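Misus 多语种会议同传与表决系统

产品概述

Misus 系统面向国际组织、外交机构、区域合作论坛及常设代表团，用于多边会议的同声传译、发言管理与电子表决。系统由中央控制主机、代表单元、主席单元、译员控制台和文件分发终端组成，各部分可以单独采购，也可以按会场规模成套配置。

本产品由 Ouazzani 会议设备公司设计并供货，Novirthorpe 工厂负责总装与出厂检验，Stendolthorpe 服务中心负责安装、培训和备件供应。

适用范围

本系统适用于以下会议形式：理事会及全体会议；紧急磋商与闭门会议；条约文本谈判；专题委员会及起草小组会议；新闻发布会及会后吹风会。

临时召集的会议通常留给会务部门的准备时间很短。为此，系统预置了若干议程模板，会务人员录入与会代表团名单后，即可生成席位图、发言顺序表和表决名册。名单如有变动，可在主机上直接修改，修改结果同步至全部代表单元的显示屏，无须重新启动系统。

系统组成

一、中央控制主机
主机采用双电源设计，支持热备份。主用主机发生故障时，备用主机自动接管，发言与传译不中断，已投出的票数予以保留。主机配有独立的审计存储模块，记录每次开机、登录、参数修改和表决操作。

二、代表单元
每台代表单元包括话筒、扬声器、语种选择旋钮、请求发言键和表决键。表决键分为赞成、反对、弃权三项，按键表面设有凸起标识。一台主机最多可接入 84 台代表单元；超出此数的会场须采用主机级联方式，具体方案由技术部门另行出具。

三、主席单元
主席单元在代表单元的基础上增加优先发言、暂停发言、开启表决、终止表决和宣布结果等功能。主席可按申请先后批准发言，也可依据议事规则调整次序。程序性动议设有单独按键，触发后在发言列表顶端显示，由主席裁定。

四、译员控制台
系统支持 12 个传译语种通道，另设原声通道一路。译员控制台具有接力传译、静音、咳嗽键和语速提示功能。语速提示由译员触发，仅在主席单元和当前发言者的代表单元上显示，不作语音播报。

五、文件分发终端
决议草案、修正案和口头订正文本可由秘书处上传，按代表团权限分发。同一文件的不同语文版本并列显示，修正部分以下划线标出。终端不设外接存储接口，文件在会议结束后由秘书处统一清除或归档。

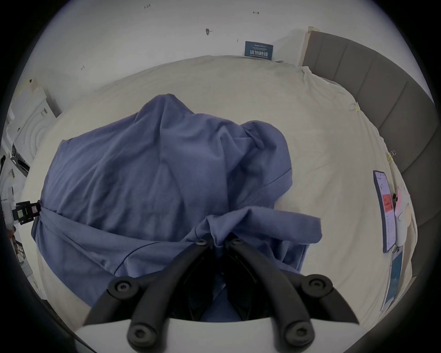 Ouazzani 会议设备公司　多边会议系统事业部

表决与计票

系统支持记名表决、无记名表决和唱名表决三种方式。采用记名表决时，各代表团的投票结果在会场大屏上按席位或字母顺序列出；采用无记名表决时，系统仅保存总票数，不保存票面与席位之间的对应关系，该设置在表决开启后不可更改。

会务部门可预先设定多数规则，包括简单多数、三分之二多数及附带特定成员同意条件的多数。规则设定须由两名授权人员分别确认。表决结果由主席宣布后生效，系统自动计算的结果供主席和秘书处参考，不替代议事规则规定的宣布程序。

代表团如在表决后要求更正记录，秘书处可在会议记录中附加说明，原始投票数据保持不变。

保密与安全

闭门会议模式下，系统切断全部外部音频输出和网络直播接口，仅保留会场内部的传译通道。模式切换时，主席单元与译员控制台同时显示提示，主席确认后方可开始会议。

无线型代表单元采用加密传输，密钥逐次会议更新。对保密要求较高的会场，建议采用有线型代表单元。两种型号的外形与操作方式一致，可在同一会场内混合使用，但闭门会议模式不支持混合接入。

录音功能默认关闭。如需开启，应由秘书处授权人员在主机上操作，代表单元显示屏相应显示录音标识。

安装与验收

安装前，用户应提供会场平面图、席位数量、传译间位置及供电条件。Stendolthorpe 服务中心据此出具布线图和设备清单，经用户书面确认后发货。

验收包括通道串扰测试、主机切换测试、模拟表决和连续运行测试。连续运行测试时长为 72 小时，测试期间发生主机意外重启的，须查明原因后重新计时。验收报告一式两份，由用户代表与服务中心工程师共同签署。

培训与技术支持

成套采购的用户可获得会务操作、译员操作和系统维护三类培训。培训在用户会场进行，使用用户实际采购的设备。紧急会议期间，服务中心可应用户要求派工程师驻场，驻场申请应注明会议起止时间、会场位置及出入证件办理方式。

整机保修期为 12 个月，自验收报告签署之日起计算。保修范围不包括进水、擅自拆卸及使用非指定电源造成的损坏。保修期满后，用户可签订年度维护协议，协议内容包括定期检测、软件更新和备件优先供应。

租赁服务

对不设常用会场的代表团和临时会议承办方，本事业部提供设备租赁。租赁设备在交付前完成清洁、检测和数据清除，并附检测记录。租赁期内的设备保管由承租方负责，遗失或损坏的单元按租赁合同所附价目赔偿。每年二月为设备年度检修期，租赁数量有限，请有需要的单位提前提出申请。

订购须知

订购单应注明型号（有线型或无线型）、代表单元数量、传译语种数量、界面语文及交货地点。界面语文出厂后可由服务中心更换。需要定制席位铭牌的用户，应同时提交代表团名称的各语文写法，名称以用户提交的书面文本为准。

产品事务联系人：Mirko Ferri，多边会议系统事业部
受理内容：报价、租赁、技术文件索取、驻场服务申请

本页所列技术参数以随货文件为准。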